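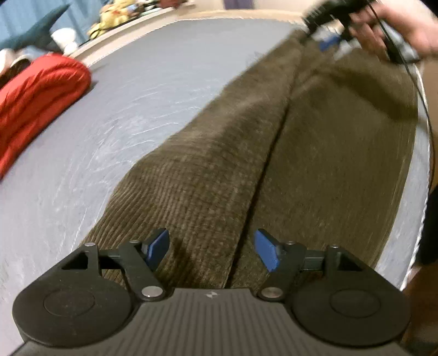 I have been quilting for sixteen years, and for most of that time I did what the books told me and washed every piece of fabric before I cut it. I don't anymore. I think prewashing as a blanket rule has done more to discourage new quilters than it has done to save any quilts, and I'd like to see our guilds and shops stop teaching it as if it were settled.

The case for washing goes like this. Cotton shrinks. Dark dyes bleed. There is sizing and who knows what else left on the cloth from the mill. If you wash first, all of that is dealt with before you sew. I agree with every part of it. Cotton does shrink, and I have had a red bleed on me. My objection is to what happens between the washing machine and the cutting table.

A fat quarter that has been through the wash comes out frayed on all four sides and twisted up with its neighbors. The crispness is gone. You press it, and it is still not square, so you trim it, and now you have less fabric than you paid for. A beginner who bought just enough for the pattern is short before she has sewn a seam. Then she tries to cut strips from limp cloth with a ruler that slides, and her strips have a bend in the middle, and she decides she is bad at this.

I taught the beginner class in our Hendricks guild for four winters. The first two I sent home a sheet telling everyone to prewash. In February of the second year I had a student who had not read the sheet. Her points matched better than anyone's in the room, and better than mine did when I was starting. One student doesn't prove much, but I took the line off the sheet the next year, and the blocks got flatter across the whole class. I spent less of each evening helping people recut things.

Xuelian Guo, who taught the other section, disagreed with me then and still does. She makes quilts for babies, and her position is that anything going against an infant's skin should be washed before and after. She also likes the flat look of a quilt made from washed cloth. Those are good reasons and I have no argument with them. She knows what she wants from the step. What I object to is a student being told to do it with no reason given, or with a reason that belongs to somebody else's quilt.

The shrinkage question is the one people press me on. If you use cotton batting and cotton fabric and wash the finished quilt, it will draw up a little and get that crinkled look. Many of us want that look. It hides uneven quilting stitches, which is a kindness to beginners and to me. If all the fabric in the top is the same general type, it tends to shrink together. Trouble comes when you mix washed and unwashed, or put a loose weave next to a tight one. So pick one way for the whole quilt and stay with it.

Bleeding is more serious. My answer is to test. Cut a scrap of anything red, navy or deep purple, put it in a glass of hot water with a bit of dish soap, leave it half an hour, then set it on a white paper towel. If the towel stays white, I use the fabric as is. If it doesn't, I wash that one piece until it runs clear, and if it never does, it goes in the bag for tote linings. Then I wash the rest of the fabric for that quilt too, for the reason in the last paragraph. Hand-dyed cloth I always wash, mine or anyone's.

I make exceptions. Flannel shrinks so much that I wash it every time. Thrift store sheets and old shirts get washed, obviously. Anything that smells of smoke or a basement gets washed twice. And if you are sensitive to the finish on new cotton, and your hands itch or your nose runs while you sew, then wash it all and starch it back to something you can cut. Starch fixes most of my complaints, though it is one more job and one more thing to buy.

I keep a shelf of yardage, none of it washed, folded on boards with the edges lined up. When I want to start something on a Warkano pattern at nine at night, I can pull three pieces and be cutting in ten minutes. Under the old rule I would have started a load of laundry and gone to bed.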